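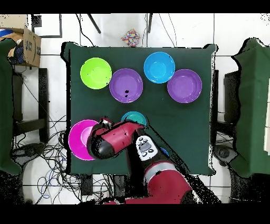
Posted by dunmore_spanner, Monday, 7.42 pm
Board: Home, Workshop & Gadgets > Automation
Thread: Can anything clear a table yet?

I was promised in about 1985 that by now I would not be washing up. I would like to know who to write to.

The arm in the photo is red, shiny and very handsome, and it is hovering over a pink bowl with every sign of good intentions. The job is bowls off the table and into one stack. My youngest can do that, in theory, and has been able to for some time, also in theory.

So, a serious question for those of you who work with these things or have been daft enough to buy one. Are we anywhere near a machine that does an ordinary chore in an ordinary house? I don't mean hoovering. The round thing that hoovers has been eating my phone charger for years and I no longer count it as progress.

----

Re: Can anything clear a table yet?
brasso_and_regret wrote:

No.

----

Re: Can anything clear a table yet?
millwright_pam wrote:

Bit more than "no", I think. We have two arms on the packing line at our place near Konthorpe and they have been shifting tubs from belt to crate since February with very little fuss. They don't ring in sick and they don't put the radio on.

But every tub is the same tub, and it turns up in the same spot facing the same way. If one arrives on its side the whole line stops and a light goes orange and I walk over and stand it up. My job title has the word "automation" in it. What I mostly do is stand tubs up.

Bowls scattered about on a cloth is a harder job than it looks. It has to work out where each one is, choose which to go for first, get hold of something thin and curved without shoving it across the table, and the cloth can ruck up under it. I'd be pleased with anything that managed it nine times in ten.

----

Re: Can anything clear a table yet?
tealeaf wrote:

Nine times in ten is one bowl on the floor every other day in our house.

----

Re: Can anything clear a table yet?
millwright_pam wrote:

> Nine times in ten is one bowl on the floor every other day

They're plastic in the photo. I took that as a sign of realism.

----

Re: Can anything clear a table yet?
offcut wrote:

I'm going to be the cheerful one, sorry. Ten years ago you'd have needed a metal jig to hold each of those bowls, and a man with a laptop to tell the arm where the jig was to the nearest millimetre. Now people show the thing how it's done a few hundred times and it gets the general idea. The bowls can be anywhere. They can be lime green or purple and it doesn't much mind. That's a proper change and I think people who say "no" in one word haven't been looking.

I give it 5 years before there's one you can buy for a kitchen.

----

Re: Can anything clear a table yet?
brasso_and_regret wrote:

I have been looking. I have been looking since before you could get a decent cordless drill, and it has been five years away the whole time.

Also those bowls are clean, as far as I can tell, bar a couple of specks in one of the purple ones. Put last night's porridge in them. Put a spoon in one, and a bit of kitchen roll stuck to another, and a cat on the table. Then ring me.

----

Re: Can anything clear a table yet?
offcut wrote:

You could say that about any machine at the stage where it's still being worked on. The first washing machines wanted you to stand there and turn a handle.

----

Re: Can anything clear a table yet?
brasso_and_regret wrote:

And they washed things.

----

Re: Can anything clear a table yet?
hobnail_hill wrote:

Owner of a Cluvo here, so I can speak with the authority of a man who is 4,000 pounds worse off.

It's a worktop arm for small workshops. Mine was meant to hand me parts and put them back in trays. It does do that. It takes its time: I put the kettle on once while it was sorting a tray of 36 bushes, drank the tea, and came back to find it considering the last row. Every one was right, mind you. I can sort them in a couple of minutes and get one or two wrong.

What I hadn't bargained for was the tidying I do for its benefit. The bench has to be clear. The lamp has to be where the lamp was. I've put a plain cloth down as well, because it kept seeing things in the wood grain. I now keep the neatest workshop in the county and the machine gets the credit.

Look at the floor on the left of that picture, by the way, if you're wondering who does the cables. Black and blue knitting. Mine's the same. No arm on earth is going to sort that out.

----

Re: Can anything clear a table yet?
dunmore_spanner wrote:

I had noticed the cables. I found them comforting.

Hobnail, would you buy it again?

----

Re: Can anything clear a table yet?
hobnail_hill wrote:

Yes, but I also bought a second boat.

----

Re: Can anything clear a table yet?
tealeaf wrote:

Can I ask something stupid. Why an arm? We already have a machine for bowls and it's called a dishwasher. If I were designing one for the table I'd make the table tip up.

----

Re: Can anything clear a table yet?
millwright_pam wrote:

Not stupid. That's how most factories do it – you build the machine round the job. We had a Condetti tray tipper before the arms and it was quicker than both of them. It was also the size of a van and did precisely one thing.

The case for the arm is that on Tuesday it does bowls and on Wednesday it folds towels, same machine. Whether it does either of them well enough is what we're all arguing about.

----

Re: Can anything clear a table yet?
offcut wrote:

Towels are coming on nicely, for what it's worth. I watched one do a tea towel at the Crichton open evening. Four folds, square corners.

----

Re: Can anything clear a table yet?
brasso_and_regret wrote:

How long did it take?

----

Re: Can anything clear a table yet?
offcut wrote:

I had a sausage roll in the middle of it.

----

Re: Can anything clear a table yet?
brasso_and_regret wrote:

A whole one?

----

Re: Can anything clear a table yet?
dunmore_spanner wrote:

Right, so where I've got to: tubs yes, bushes yes if you don't need them today, tea towels with catering, porridge no. I'll go and do the washing-up, then. If anyone has one of these working in a real kitchen with real people walking through it, I'd still like to hear, especially what it does about cutlery.

----

Re: Can anything clear a table yet?
hobnail_hill wrote:

Mine won't look at a fork. Software update due, they say.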